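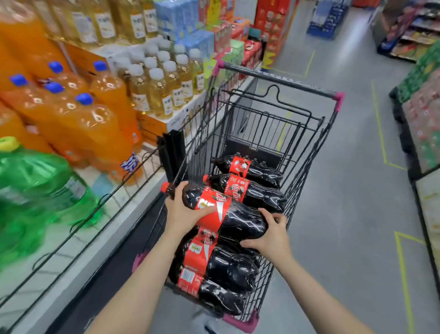 The Last Good Block Party

Six streets, one permit, and a grill that would not light until four

The form is one page. It asks for your street, your rain date and which end you plan to close first. Vosuswood has used the same form for years and there is still no box for "all of it." So somebody writes it in the margin.

I moved here in a July, mid-party, with a couch in the truck and no way to get down the street. They moved the sawhorses. Then they moved the couch. Then they handed me a plate. I have been to every one since and this is what I know.

The date is the fight. This year it landed on 4th May, early, on account of the water main work coming to Carketti Street in summer. People hated that. Too cold for the little kids to run the hose, too soon for tomatoes. Then it hit 70-something by noon and everyone forgot they'd complained.

What things cost

220 dollars for the permit and the barricades. Used to be free, ask anyone over fifty. The money comes out of a coffee can that goes door to door, and the can came up short on Cesach Avenue, again. No names. They know.

Food is potluck by house number. Evens bring sides, odds bring dessert, corner houses do drinks. Corner houses grumble, but a drinks run is one trip to the store and a sore back, and a pan of baked ziti for that crowd is a whole Saturday gone.

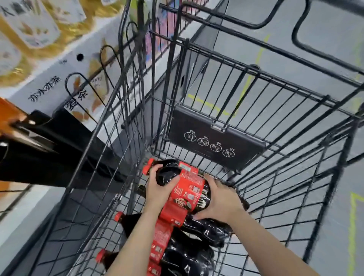 Stocking up on cola, by the pack.

The table problem

There are never enough tables. The church lends long ones, the school lends short ones that are a differnt height, and a platter set across the join will slide. Every year. Potato salad, mostly. The fix is a folded towel under the low side. I have written this on the sign-up sheet three times.

Chairs you bring yourself. Put tape on them. Masking tape, name, under the seat.

Music is the other thing. One speaker, one end of the block, off at nine. We tried two speakers once and the middle houses got both — a polka and something with a lot of bass. The middle houses were very polite about it for a week and then they were not.

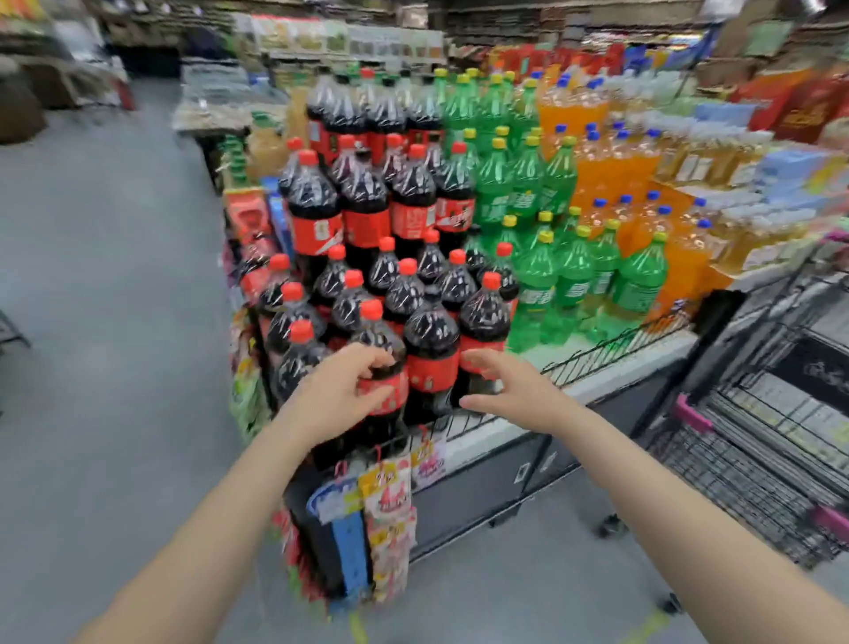
The soda display, tallest at the back.

Who comes

Some 216 people this time, going by plates. That is a lot of plates. The neighborhood has 1,703 on the rolls so plenty still stay in, and I used to take it personally. I don't now. A few watch from the porch and wave and that counts. One house sends out a tray of stuffed peppers every year and never comes past the gate. Best thing on the table.

The kids' bike parade went twice around becuase the first time half of them missed the turn at Ásgeirsdóttir Park. Crepe paper all over the road. Still finding it in the hedge.

Cleanup starts at eight and takes till ten. Bring gloves. Sawhorses go back by the hydrant, not on my lawn.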